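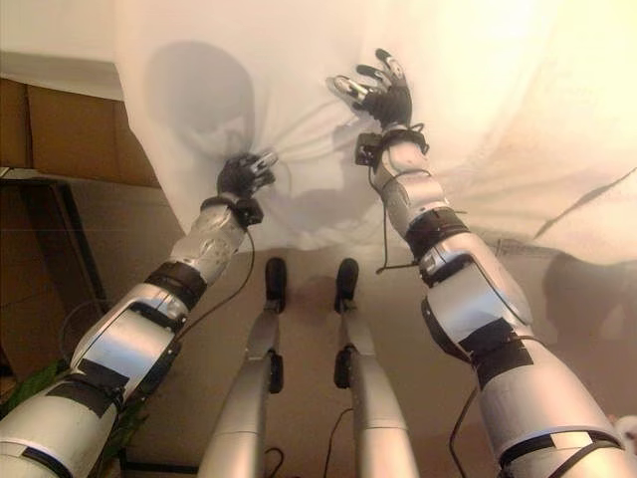 白布的一季：Bendatlow布房图集

相册 / 家里的布 / 白布

这一组图集我拖了很久，从三月拖到天都热了才整理出来。起因是Bendatlow的布房要换季，冬天的厚布收进去，夏天的薄布拿出来，中间那一阵子屋子里到处都是白的，桌上摊着，绳上搭着，椅背上也挂着，走路得侧着身子。我在那儿帮忙，一边叠一边拍，回家一看存了一大堆，删来删去还是舍不得，就挑了一些放在这里，每张底下写几句。本来说好一两句的，写着写着就长了，您多担待，不爱看字的直接往下翻就好。

先交代一下，Bendatlow是一栋老房子，楼下租给Anari，一间专门做桌布、床单和窗帘的小铺子，也替附近的人家和饭馆洗布、补布。布房在楼梯后面，朝北，太阳晒不进来，白布放在这里不容易发黄，缺点是冬天冷得手指头都伸不直。铺子用的棉布大多从Vũ那边进，麻布是老客人从Runau带回来的旧料，有些年纪比我还大。

一、刚抖开的一大幅

我最喜欢的就是把布抖开的那一下。叠了一冬天的布，打开的时候有一股子干净的、凉凉的味道，说不上来像什么，有点像刚擦过的石板。抖的时候两只手要捏住同一条边，往上一送，让风自己钻进去，布就鼓起来了。小时候看大人抖床单，总要钻到底下去，等布落下来盖在头上，挨骂也要钻。现在自己抖，还是会往底下多看一眼。

二、折痕

在柜子里压久了的布，折痕是横平竖直的，像一张大格子纸。这些印子不急着烫，先挂一晚上，浅的自己就松了，剩下几道深的再喷点水。有客人问能不能永远没有折痕，我说那就永远别叠，她想了想说家里没那么大的地方。其实桌布上有几道淡淡的印子，我倒觉得挺好看，像是刚从柜子里为您拿出来的。

三、布边

看一块布的好坏，我习惯先看边。机器裁的边很直，直得有点冷淡；Runau来的旧麻布是手卷的边，针脚一会儿密一会儿疏，走到转角的地方总要多打两针。有一块的角上还留着一小段没有剪掉的线头，这么多年了谁也没剪，我也没剪。

四、长桌的布

饭馆订的长桌布，长的那一边900厘米，您想想，九米，布房里从这头拉到那头都拉不直，最后是在走廊里铺开检查的。检查这样的布有个笨办法，人蹲下来，脸凑近了，顺着光一段一段地看，斑点和跳线都要侧着光才看得见。看完一遍腰就不是自己的了，得扶着墙站起来。第二遍换个方向再看，往往还能再找出一两处。

五、红酒的影子

洗过了，还是有一点点粉。酒渍这个东西，当天处理和隔天处理完全是两回事。我们的做法很土，先用干布吸，千万别搓，一搓就往纤维里头去了；然后从背面冲凉水，让它从哪儿来的回哪儿去。剩下这一点影子，晒两回太阳多半就淡了。有些人家反而不想全洗掉，说那是哪一年谁过生日打翻的，看见就想起来，我觉得也有道理，就原样叠好送回去。

六、补丁

白布上补白布，看着简单，其实最难配。白和白差得可远了，有偏蓝的，有偏黄的，有一种奶白，还有一种洗得发亮的灰白。Anari有一只抽屉，里头全是剪下来的旧布头，按颜色深浅排着，补之前先把布头一块一块搭上去，拿到窗边看，退两步再看。新布头补旧布是不行的，亮得扎眼，过半年也融不进去。

七、抽屉里头

就是上面说的那只抽屉。我本来只想拍一张，结果蹲在那里翻了半天，翻到一块婴儿衣服的领子，一块绣了半朵花的手帕，还有一块上面用铅笔写着尺寸，写的是34，没有写单位，也没有写是什么东西的尺寸。大概是谁的枕头吧，也可能是一只凳子的罩子。写的人当时一定觉得自己忘不了。

八、窗帘布

夏天用的薄窗帘，棉纱的，对着光能看见手指的影子。薄布洗的时候要装在网袋里，水不能太热，甩干的时间要短，拿出来趁着潮就挂上，它自己的重量会把自己拉平，省得烫了。这个办法我教给过好几个朋友，她们都说早知道就不买那个大熨斗了。不过厚布还是得烫，熨斗别急着送人！

九、挂起来

晾布的绳子在后院，两头拴在墙上的铁环里，中间用一根叉子顶着，不顶的话大布一挂上去就拖到地上了。挂床单有两种挂法，一种是对折搭在绳子上，干得慢一些，可是不会有夹子印；另一种是只夹一条短边，整幅垂下来，风大的时候很壮观，呼啦啦地响。我是第二种派的，隔壁院子是第一种派的，我们隔着墙交流过几次，互相都没有说服。

十、夹子

木头夹子用久了会在白布上留下淡淡的黄印，尤其是淋过雨的。每年换季的时候要把夹子也洗一遍，泡在热水里，捞出来摊在报纸上晒干，坏了弹簧的挑出来。挑出来的也没扔，装在一只铁罐里，说是以后可以拆了拼，罐子已经满了。

十一、风停了的时候

下午有那么一会儿，风说停就停，布就静静地垂着，院子一下子像被隔成了好几间小屋子。我站在两块床单中间，什么也看不见，只听见厨房那边水开了。这张拍得有点斜，我试着裁正过，裁完反而不像那天下午了，就还是放原来的。

十二、收布

收布要赶在太阳落到墙后面之前，过了那个时候，潮气就上来了，摸着是干的，叠起来放一夜，第二天打开又有点软塌塌。我的规矩是手背贴上去试，手心不准，手心自己就热。收的时候顺手搭在肩上，一块压一块，从后院走到布房，肩膀上暖烘烘的，有一阵子我专门抢着干这个活儿。

十三、叠大布

大布一个人也能叠，就是要找窍门。先找到两个角，左右手各捏一个，然后右手的角送到左手去，两个角并在一起，空出来的右手顺着边往下捋，一直捋到底下的折线。捋到了再提起来，抖一抖，再来一次。心急的时候最容易把角弄丢，丢了就得从头找，一圈一圈地捋，明明四个角的布，怎么找都像只有三个。这种时候最好放下来喝口水。

十四、带松紧的床单

单独给它一个位置，因为问的人实在太多。秘诀在于把四个角一个套一个，像套帽子一样全套到一只手上，再把它放到桌上整理成长方形，松紧边往里头收。叠出来的样子不会多漂亮，能平平地放进柜子就算成功了。我学会这个的时候已经不小了，在那之前都是团成一团硬塞进去，关上柜门假装没看见。

十五、熨台

布房的熨台是用一张旧门板改的，上头垫了毯子，再绷一层厚棉布，一年一换。烫桌布要从中间往两边走，别从一头推到另一头，那样会把布推歪，烫完了四个角对不上。烫麻布要趁潮，喷壶放在手边，听见那一声滋啦，白气冒起来，整个屋子都是布的味道，冬天大家都爱往熨台边上凑。

十六、柜子

收夏布的柜子一共18格，最上面的几格要踩凳子才够得着，放的都是一年用不上两回的东西，圣餐布啦，婚礼用的长条布啦，还有几块谁也说不清是做什么用的。中间顺手的格子放床单和枕套。每一格的边上贴着纸条，字迹有好几种，有的纸条已经和里头的东西对不上了，熟手都知道，新来的总要开错几次门。

十七、账本

Anari到现在还用纸账本，进来一块布写一行，拿走了就在后面画个钩。这一本写到了第1344行，纸边都卷起来了，封皮用布包过，当然也是白布，现在已经说不上是什么颜色。我随手翻到前面，有一行写着“桌布一块，有猫”，后面画了钩，所以布和猫应该都回家了。

十八、薰衣草和别的

柜子里放的小布袋，大多是薰衣草，也有放干橘皮的，还有一格放的是肥皂，直接用纸包着塞在布中间。肥皂放久了会变硬变小，味道却一直在。要提醒一句，香的东西别直接贴着白布放，时间长了会有印子，一定要隔一层纸或者装进袋子，我有一块很喜欢的枕套就是这么毁的，背面现在还有一小圈黄。

十九、剩下的一小条

做窗帘裁下来的边，宽不过一掌，长倒是很长，卷成一卷放在窗台上。这种布条在布房里从来不愁没用处，捆布、扎袋口、夏天给番茄苗绑架子，手指划破了也是它。来的时候是一大卷，过几天去看就瘦一圈。

二十、关灯之前

最后一张是傍晚，薄布都拿出来了，厚布都进去了，桌子好不容易露出了桌面。天色发蓝，白布也跟着发蓝，拍出来比眼睛看到的还要蓝一些，我没有调。那天收拾完已经过了晚饭的点，在楼下吃了一大碗面，面汤溅到了袖口上，回去第一件事就是洗袖子。

关于洗白布，顺便回答几个常有人留言问的

漂白水我们用得很少，棉布偶尔用一点，麻布和带绣花的从来不用。发黄的布可以试试用温水加小苏打泡一夜，第二天照常洗，一次不行就两次，隔几天再来。新买的布第一次洗会缩，做桌布之前一定先下水，晾干了再裁，别嫌麻烦，我见过太多裁得刚刚好、洗完露出桌角的。

有铁锈印的，柠檬汁加盐，摊在太阳底下晒，晒干了冲掉再看。老布上的小黄点如果怎么都去不掉，就随它去吧，叠的时候把那一面折到里头。蜡油先冻硬了，用指甲或者勺子背轻轻刮，再隔着吸油的纸用熨斗烫，纸要勤换。

还有人问麻布到底要不要上浆。看您怎么用，请客的桌布上一点薄浆，挺括，脏了也好洗；天天用的就不必了，麻布洗软了贴着手才舒服。收进柜子过冬之前，浆一定要洗干净，不然折痕的地方容易脆，来年一打开就是一道口子。

图集里有些布后来已经回到各家去了，想看实物的话，Anari铺子里靠门的架子上还有几块Runau的旧麻布，可以摸，可以打开看，看完叠不回去也没关系，放在桌上就行。上午去光线比较好，下午去多半赶上熨布，屋里会热一点。

下一辑打算整理补丁的那一部分，那只抽屉我还没翻完呢。

返回相册目录　上一辑：冬天的毯子　留言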